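Search the boards

Reality TV & Celebrity Talk > Shows > Competition

Did Bollex and Cervantes really make up before the Trudivham finale, or was it edited that way?

Posted in February by Zoila Flores

Okay, I just finished all of season 3 of Trudivham in one very long weekend and I need to talk to somebody about it, my sister gave up at the second elimination. I LOVED it. But I'm confused about the Bollex and Cervantes thing and I've read three different versions of what happened.

In episode 6 they have the blowup in the kitchen over the song choice for the duets round. Cervantes walks out, Bollex says "I'm done carrying this," and then for two whole episodes they're never in the same shot. Then suddenly in the finale they're hugging and crying and she's wearing his jacket? There's no conversation shown. Did I miss one? Was it in the reunion special? I don't get the reunion special on my plan.

Also, did Drelmont ever respond to what Cervantes said about him on the radio? He was my favorite judge and I'd hate to think he was mean to her off camera.

Spoilers are fine, I've seen the whole season. Please don't spoil the new one!

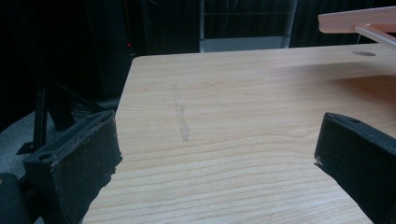 One more thing I forgot. In the credits of the finale there's a few seconds of the two of them singing the song they fought about. Is there a full version anywhere? I've played that bit so many times that I can do both parts.

3 answers

Answer from duetsround_fan
Marked as helpful

Welcome to the club, that finale got me too! You didn't miss a conversation in the regular episodes. It's in the reunion special, and it's the best part of it.

What they both say there is that they made up the night of the episode 7 taping, so way before the finale. Bollex knocked on her dressing room door with a sandwich and the sheet music for the song she'd wanted in the first place. They talked until 3 in the morning. The cameras had gone home, so there was no footage, and the producers decided to let the fight run on for the audience until the hug. Cervantes was pretty funny about it. She said she watched episode 8 at home with her mom, and her mom called Bollex afterward to check they were still speaking.

If you go back to episode 8 knowing that, there's a moment in the group rehearsal where she hands him a water bottle without looking. They look completely comfortable. I missed it the first time because the music underneath is so gloomy - the editors really leaned on those cellos.

The jacket is just a jacket, I'm afraid. The studio was freezing and she'd been in that sleeveless green thing since the afternoon. People wrote whole essays about the jacket.

As for Drelmont, yes, he answered. What she said on the radio was that he'd told her in the hallway she was "a second-place kind of singer." He talked about it on his own podcast the week after, and he admitted saying it, which surprised me. He said he meant it as a push before her solo and that it came out badly, and he'd called her to apologize. She confirmed the call later. She wasn't gushing about him, but she said it was settled. I still like him as a judge! He gave her a 98 for that solo and he almost never goes over 90.

The full song: they did it live on the reunion special, start to finish. The sound on the credits version is nicer, though, and as far as I know that one was never released. If you can get the special for even one night, do it. It runs 88 minutes and I was sorry when it ended.

Comment from Zoila Flores: THANK YOU. The sandwich! I'm going to rewatch episode 8 tonight for the water bottle. And I feel a lot better about Drelmont.

Answer from mapleporch

I thought they were dating the whole time so I never believed the fight. Not sure if they ever said so. My cousin went to a taping of season 2 and said they stop and start constantly so you can't trust anything on there. Still watch it every week lol

Comment from duetsround_fan: They've both said no to the dating thing, for what it's worth. She was already engaged when the season was taped.

Answer from quietbalcony

Just adding to the first answer, which is great. The episode numbers are off by one depending on where you watch. Some services count the auditions special as episode 1, so the kitchen fight shows up as 7 and the rehearsal with the water bottle as 9. I spent an evening hunting through the wrong one.

Also worth finding is the interview Bollex did on the morning show right after the finale. He's so tired he can hardly finish a sentence, and he gets asked about Cervantes and just lights up. He says she's the one who taught him to sing quietly, and you can hear it if you compare his audition with the last round. It's such a big change! I'd put that last performance up with anything from the first two seasons, and I was rooting for somebody else entirely.

I won't say anything about the new season except that you should start it soon, so you can join the weekly thread while it's still going.

Contact us | Copyright the board owners and posters | Back to top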